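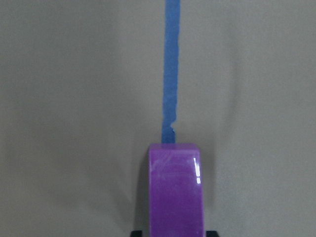 Sornden settles its parking line dispute, for now

The town of Sornden has agreed on where one parking space ends and the next begins, bringing to a close a disagreement that has outlived two mayors and a bakery.

The town council voted in December to repaint all 133 spaces along Lemieux Street and the lot behind the library. The lines were last painted long enough ago that most of them exist only in the memory of residents, who do not remember them the same way.

Under the new plan, every space will be ten inches wider than before. The street has not grown to match, so the same stretch of curb will hold fewer cars. Council member Styliani Andreadis, who drew up the proposal, told the meeting that this was arithmetic and that she could not be blamed for it. She was blamed for it for most of an hour.

"People tell me they want wider spaces and they want more of them," Andreadis said. "I have asked the public works department to look into it."

The trouble dates back to a repaving job on the east side of the street, after which the lines were put back by eye. Drivers soon noticed that the space outside the hardware store could take a delivery van and the one next to it could take a motorcycle, provided the rider got off on the correct side. The town wrote 457 tickets for parking over a line in the year that followed. Most were thrown out on appeal after drivers asked to be shown the line.

Ross Mackay, who owns the hardware store, appealed four of his own and won three. The fourth he paid. "I was over that one," he said. "I was over it by a lot."

Trultetti, the contractor hired for the work, will mark out the street in two stages, starting at the library end. Parking will be closed on one side at a time from 6 a.m. until the paint has cured. Notices will go up on lampposts beforehand, and the town clerk, Apostolos Panagiotou, asked residents to leave them there. Last time, he said, several were taken down and put up on other streets.

Not everybody is pleased. Michalis Liapis, who has lived above the old bakery for most of his life, handed in a petition with 200 signatures asking for the spaces to be angled, as they were when he was a boy. The council thanked him and pointed out that the street ran in the other direction then. Liapis said he would be open to changing that back as well.

The fine for parking over a line will stay the same. A grace period applies until the second stage is finished, during which drivers who straddle two spaces will get a printed reminder instead of a ticket – the reminder is the same size and color as the ticket, and the town apologizes in advance for any alarm.

Still undecided is the short stretch in front of the post office, where the curb bends. Three drawings were submitted and all three were sent back. The council will take it up again after the holidays.

Recent items
Library lot gate stuck open, town calls it a trial
Kudesura choir moves rehearsals to the firehouse
Periklis Tzavaras retires from the school bus route
Leaf pickup extended on the north side
Letters: whose hedge is it?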